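Chapitre 5
Établir le budget d'une cellule de manipulation

Objectifs du chapitre
Distinguer le prix d'achat du coût complet d'une cellule.
Rédiger un cahier des charges à partir de la tâche.
Décider ce qui relève de la simulation et ce qui exige du matériel.

5.1 Partir de la tâche

La plupart des dossiers d'achat commencent par un catalogue. On compare des charges utiles, des rayons d'action, des répétabilités, puis on cherche un emploi pour la machine retenue. L'ordre inverse coûte moins cher. L'équipe décrit d'abord les objets à saisir, le plan de travail, les obstacles fixes et la cadence attendue. Le choix du bras vient ensuite, celui de la pince souvent avant lui.

Le cas suivi dans ce chapitre est celui de la société Oratholm, qui équipe des cuisines collectives. En octobre, son responsable technique, Bautista Zapata, a reçu la demande suivante : automatiser le rangement de la vaisselle propre sur 5 sites, avec une enveloppe de 271 000 euros, formation comprise. Deux fournisseurs ont répondu, Hidbridge et Kuruc. Leurs offres différaient peu sur le bras, beaucoup sur le reste.

5.2 Les postes de dépense

Le bras et son contrôleur forment le poste le plus visible. Viennent ensuite la pince et ses doigts de rechange, les capteurs, le bâti, la mise en sécurité, l'intégration logicielle, la formation et la maintenance. Chez Oratholm, le bras ne pesait que 51 % du devis le plus bas – les doigts de rechange n'y figuraient pas du tout. Valter Frade, chargé des achats, a fait ajouter cette ligne avant toute comparaison.

On retiendra deux règles pour la lecture d'un devis. Un poste absent doit être chiffré par l'acheteur lui-même. Un poste « inclus » doit être accompagné d'une quantité ou d'une durée.

5.3 La part de la simulation

Simuler le poste avant la commande permet de vérifier l'accès de la pince aux objets et de comparer plusieurs formes de doigts. Un égouttoir en fil est un bon sujet d'étude : les séparateurs d'assiettes laissent des passages étroits, et un bac à couverts accroché à une extrémité réduit l'espace disponible de ce côté. La préparation du modèle a demandé 504 heures à Oratholm, à porter au budget comme n'importe quelle autre dépense.
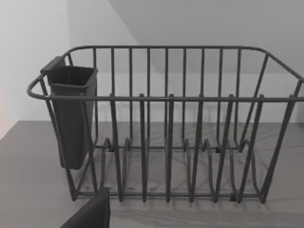
5.4 Rédiger le cahier des charges

Le cahier des charges reprend les éléments des sections précédentes sous une forme vérifiable. Chaque exigence y porte un numéro, une valeur et une méthode d'essai. Celui d'Oratholm, dont le nom de projet est Ferkero, sert de modèle dans les pages suivantes – nous en étudierons d'abord les exigences relatives à la pince.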